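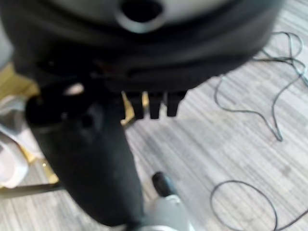 Un lecteur objecte que la densité d'une mousse ne dit rien de sa fermeté, et que mon billet de janvier mélangeait les deux. C'est exact, et je corrige. La densité, en kg/m³, mesure la quantité de matière et renseigne surtout sur la tenue dans le temps. La fermeté, ou portance, s'exprime en kPa. Une mousse dense peut être souple.

## Le devis, poste par poste

L'assise de banquette fait 100 cm de long et 12 cm d'épaisseur. Le devis de l'atelier Sedgate, fourniture et façon comprises, s'élève à 366 euros. La housse est déhoussable, avec fermeture à l'arrière et passepoil sur les deux faces. Le tissu vient de chez Zondidell, la mousse de chez Willdale.

La ligne la plus discutable est le métrage : trois mètres. Le motif doit être raccordé entre le dessus et le bandeau avant, ce qui augmente les chutes. Avec un uni, la pose en travers resterait possible. J'ai demandé le détail de coupe, je ne l'ai pas encore.
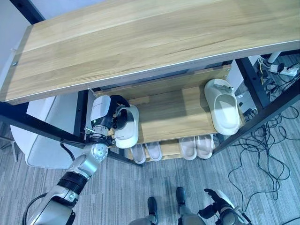
Le support compte autant que la mousse. Sur sangles, une partie de l'enfoncement est reprise par le dessous ; sur un plateau rigide, la mousse travaille seule et il faut plus de portance à épaisseur égale. Un plateau de bois clair sur cadre métallique noir, comme celui du meuble à chaussures, entre dans le second cas. J'y ajouterais une sous-face antidérapante, absente du devis Sedgate.

Reste l'ouatine. MacDonald la facture à part, Sedgate l'inclut. Pour comparer, il faut donc demander le grammage aux deux.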